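De: Umden
Para: lista garras-e-bancada
Assunto: Re: kit de garra da Noh, alguém já usou em objetos finos?
Data: maio de 2021

Olá a todos,

Respondo com algum atraso e peço desculpa pelo meu português, que não é a minha língua materna. Escrevo devagar e com dicionário ao lado. Cito a mensagem anterior para não se perder o fio:

> Bom dia à lista,
>
> Estamos a pensar em comprar o kit de garra de dois dedos da Noh, com a câmara pequena de punho, para uma célula de ensino. A nossa tarefa é pegar em objetos finos que estão deitados numa mesa: canetas, marcadores, pincéis. O vendedor diz que a câmara basta e que não é preciso uma segunda vista de cima. Tenho dúvidas.
>
> Três perguntas:
> 1) Os dedos tapam muito a imagem?
> 2) Como se comporta a câmara com superfícies brilhantes?
> 3) O suporte da Predine vale a diferença de preço, ou o suporte de origem é suficiente?
>
> Agradeço qualquer experiência, mesmo má.

Temos o kit em avaliação, emprestado pela Jurkard, que é o distribuidor da nossa região. O empréstimo termina em julho e até lá devo escrever um relatório interno, por isso as vossas perguntas são também as minhas.

Sobre a primeira pergunta. Os dedos ocupam os dois cantos inferiores da imagem, e isso é constante, qualquer que seja a posição do braço. No nosso caso não incomoda, até ajuda: quem opera vê sempre o espaço entre as pontas e pode alinhar o objeto com ele. O incómodo é outro. Quando o objeto é comprido, como um marcador, a câmara corta-lhe uma extremidade e o programa da Noh calcula mal o centro. Resolvemos isto com uma regra simples, que é procurar a tampa primeiro e estimar o resto pela direção do corpo. A tampa preta é fácil de encontrar sobre fundo claro. O corpo branco sobre fundo branco já é difícil, e aqui o programa de origem falha bastante.

Até agora registámos 483 tentativas com o marcador, e 39 delas falharam na deteção, portanto antes de a garra fechar. Das restantes não quero ainda falar, porque mudámos a força de fecho a meio e os números não se podem juntar.

Sobre a segunda pergunta, as superfícies brilhantes. Este é para mim o ponto fraco do kit. A exposição automática da câmara reage ao reflexo das lâmpadas e o resto da imagem perde contraste. No menu existe uma opção para fixar a exposição, mas está escondida na página 209 do manual, num capítulo que trata da rede. Depois de a fixar, ficou muito melhor. O reflexo continua lá, naturalmente, mas deixa de mudar a imagem inteira quando o braço se move.

Há ainda um pormenor que quero mencionar. As etiquetas e os códigos de barras pequenos: a câmara mostra que existem, mas o texto miúdo não se lê. Se a vossa tarefa inclui ler a etiqueta do objeto, este kit não serve sem outra câmara. Fita adesiva ou película em volta do objeto também confunde o contorno, e convém incluir peças assim nos vossos ensaios.

Junto três imagens da câmara de punho.

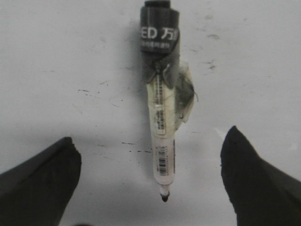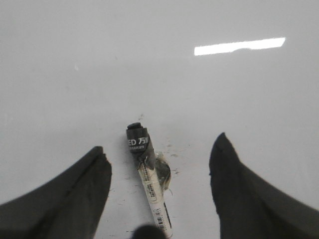
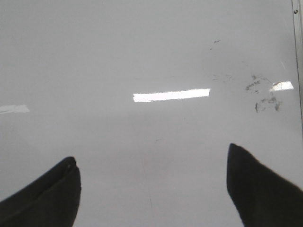

Sobre a terceira pergunta, o suporte da Predine. Experimentámos os dois. O de origem tem um único parafuso de aperto e ganha folga com o uso; ao fim de 2 semanas já era preciso apertar outra vez e repetir a calibração. O da Predine é mais pesado e o cabo sai para um lado pouco prático, mas ficou quieto no seu lugar. Para uma célula de ensino, onde muitas mãos mexem no equipamento, eu pagava a diferença. Para um posto fixo talvez não.

Quanto ao vendedor e à segunda vista de cima: com uma mesa limpa e um só objeto, concordo com ele, a câmara de punho basta. Com vários objetos próximos eu não arriscava, mas isto é opinião, porque ainda não fizemos esse ensaio.

Uma coisa que não consegui resolver - e aqui sou eu a pedir ajuda - é o atraso do vídeo. Com a ligação por cabo temos até 209 milissegundos, e a documentação não diz se é normal. Alguém da lista mediu isto com outra versão do programa? A nossa é a que veio instalada, e a Jurkard prefere que não a atualizemos durante o empréstimo.

Se quiserem os parâmetros de exposição e de força, escrevam-me diretamente e envio o ficheiro.

Com os melhores cumprimentos,
Umden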